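The case for the double-seal bag

Most advice on packing loose household goods begins with boxes. I would begin with the bag, and in particular with the closure, where most failures occur.

A zip bag with a single seal line has one point of failure. Grit, a fold of film or a trapped thread in the track will open a gap that the thumb cannot feel. A bag with two lines in different colours, yellow against blue, gives the packer a visual check as well. Pressed together, the two should read as one green line along the whole width. Where the colours stay separate, the bag is open. Da-eun Oh, who packed stock at Jutasa for 16 years, regards this as a gimmick. I disagree. Touch is a poor instrument at the end of a long afternoon.

Size matters more than gauge. People buy thick bags that are too small, force the contents in and strain the seal at the corners. A large bag in ordinary film, filled to two thirds, closes flat and stays closed. One hand should hold the mouth open as a round loop while the other does the loading. If both hands are needed to get the item past the rim, the bag is the wrong size. 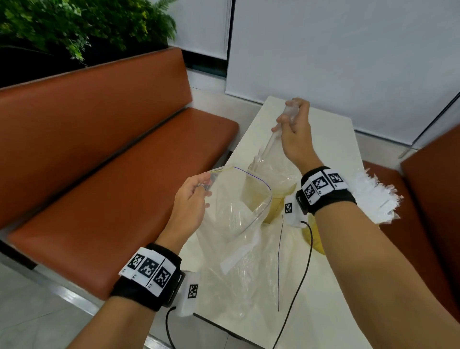 The working surface deserves the same attention. A narrow table is adequate provided that bags waiting to be filled lie flat and to one side. White is the best colour for the top, as coloured seal lines show up well against it. Sandamali Khan prefers a dark mat, on the grounds that clear film vanishes on white. She has a point about the film, but it is the seal one needs to see.

Items already wrapped in film are a separate question. My view is that loose wrap should come off before bagging. It holds air, it creeps into the track and it hides the state of whatever is underneath. Lim's packing sheet, April revision, permits it to stay on for anything with a handle. I would strike that line out and keep the rest of the sheet as it stands.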